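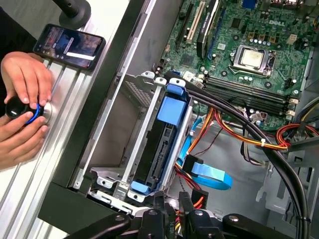
How old does a kid have to be to try snorkeling with a club?

At Kimby we take them from seven, as long as they can swim 25 yards without stopping and a parent gets in the water too.

plokby_mom
Thanks! Mine is six and a half and swims like an otter. Is seven a hard rule? She's already picked out her fins and sleeps with them next to the bed...

V. Escobar
Hard rule at ours, sorry. I do think it's a bit silly -- my son was ready at five, and some ten-year-olds panic the second the mask goes on. Test the swimming, forget the birthday.

ekkachai_p
Disagree with Vega. I've helped with the beginner group and the little ones get cold way before they get tired. 60 minutes in the lake is a lot for a small body, and they won't tell you they're shivering.

V. Escobar
So do 25 minutes and get out! Wetsuits exist, Ekkachai :)

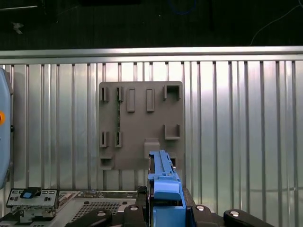

Jelinau, 16 June 2018

Hi all, Urmila here, posting from the lake. Water was lovely and clear this morning and we had nearly 60 people in, kids and parents together. My nephew followed one perch for ages and came up shouting through his snorkel. Plokby_mom, come to the shallow end with her anyway, any family can use it -- just bring your own mask, the loaners run big.

plokby_mom
Oh we'll be there! Does a kids' mask from the grocery store do, or should I get a proper one?

ekkachai_p
Proper one. Silicone skirt.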